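The Long War Over the Top Sheet

Somewhere in the last twenty years, while most of us were busy with other things, the top sheet lost its grip on the American bed. You can find the evidence at any linen counter. At Lekberg, a department store with a bedding floor the size of a hockey rink, the clerks now ask whether you want "the full set" in the tone a waiter uses to ask about the tongue.

I grew up in a house of hospital corners. A sheet was folded at forty-five degrees and tucked so hard you entered the bed like a letter entering an envelope. Sleep was something you did at attention. Then I went to college, met people who owned a comforter and a mattress and saw no need for anything in between, and understood that I had been raised in a kind of navy.

The two camps have been rude about each other ever since. Top-sheet people think the others are sleeping in their own crumbs. Comforter people think the sheet exists to be kicked into a rope by three in the morning and found around one ankle at seven. Both have a point, and neither has ever changed a spouse's mind. 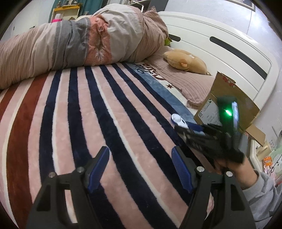 Bollik, writing in after my spring column on pillows, holds that the whole quarrel is about laundry and always was. A sheet goes in the machine on Saturday with the towels. A king comforter goes in by itself, comes out with its filling packed in one corner, and takes the rest of the day to dry. Anyone who gives up the sheet, the letter goes on, had better own a bigger dryer or a smaller nose.

I took this personally, having once hauled a comforter to the laundromat in Ovska and fed 30 quarters into the only machine that would hold it. The man at the next dryer had two top sheets. He was done before I found a seat.

The trade has noticed the gap and is charging for it. Tseng, a mail-order outfit whose catalog arrives whether I move or not, will sell you a linen top sheet on its own for $412. The matching cover is $870 and closes with 5 wooden buttons, four of which I would expect to find under the bed by Easter. For that kind of money I would like someone to come over and do the corners.

At our house we settled on a treaty. The sheet stays on, untucked on the left, where my husband sleeps like a man escaping a burning car, and tucked on the right, where I lie flat and pass inspection. By morning it is usually all on my side.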